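Kerekes shared workshop, Sarkville
Help log: arm bench, simulator side
Opened by: Dale Cormier
Status: open, waiting on a second test

Hello all, and sorry in advance for the length. I've been building up the simulated copy of our bench so I can try out moves at home in the evenings before I take up anyone's time on the real arm, and it has been a lovely project right up until this week. The trouble is the place step. The arm goes to the little grid tray happily enough, but when it carries it over to the blue square it sets it down 9 mm short, every time, on the same side.

I first blamed my own numbers, so I ran the whole routine 200 times overnight with the speed turned down. Same miss. Then I reloaded the Allitz scene file from scratch, which cost me an evening and changed nothing.
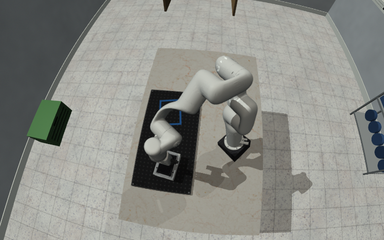

Simulator view from overhead, gripper down at the tray, blue square farther up the mat.

Hanane El Fassi wrote back the same night (thank you, Hanane!) and asked whether I had measured the square from the edge of the mat or from the base plate. Well — from the mat. She thinks I may have moved the mat when I tidied up the table and left the square's saved position where it was. I went through the settings and found two entries for the mat, one old and one new, and the arm routine was still reading the old one.

I've deleted the old entry and started a short run of 2 placements, just to see. I'll post the results here once I've had supper. If anyone has a cleaner way of tying the square to the mat so they move together, I would dearly love to hear it.

Dale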